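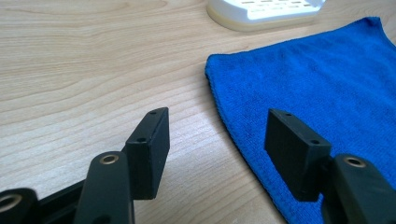

Parents in Custthorpe would pay for a laundry if it meant clean clothes came back the same week, one reader told us after the council put its shared wash-house plan on show, but they would like to see a price before they are asked to cheer for it.

A price is the one thing missing from the plan. The council wants to turn the old bus office on Livton Road into a public wash-house with machines, drying cabinets and a folding room. It would be run by Virer, a firm that already has two sites on the coast, and the council says it would "help households cut their bills". Asked by how much, a spokeswoman said the figures were still being worked on.

They were still being worked on in March too, when the idea was first aired and we asked the same thing.

The case for it is easy enough to follow. Plenty of flats in the middle of town have no room for a tumble dryer, and damp washing hung indoors does walls and chests no good. The last launderette, Caputo on the corner by the chemist, shut its doors when the lease ran out. People who used it now take the bus to Livton with their bags, or do sheets in the bath.

Whether a wash-house is the answer is harder to say. The 27-page report that went on the council website last week spends a good deal of space on the colour of the floor and the name over the door. It gives 4 lines to running costs. It says the building will be "warmed in part by heat from the dryers", with no word on what heats it when the dryers are off. The roof, which let in rain for most of the winter, is down as "to be looked at".

Then there are the opening hours. Virer proposes 7 in the morning until 6 in the evening. That may suit the firm, but anyone who works in a shop or on a ward would find the place shut at both ends of the day. Caputo stayed open late, and its busiest hours, as any former customer will tell you, came after tea.

The council points to a survey in which most of those who replied said they would use a wash-house "often" or "sometimes". The form did not mention a charge. It did not ask how far people would carry a full bag either, and Livton Road is a stiff climb from the flats the scheme is supposed to help. The nearest bus stop is at the bottom of the hill.

Virer said in a written statement that it was "excited to bring a fresh approach to washing" and would set its charges "in line with local need". It did not reply when asked what a single wash costs at its present sites, or whether the machines there take cash.

There is also the matter of what the town gives up. The old bus office is used at the moment by the toy library and a weekly repair table, both of which pay a small rent. The report says they will be "supported to find other space". Neither had been offered any by the time we went to press.

A drop-in session on the plan will be held at Custthorpe Library on 11th May, from mid-morning. Written comments can be handed in at the front desk on the day or sent to the council's planning office. The report can be read at the library or on the council website, where the page headed "Costs" was blank when we last looked.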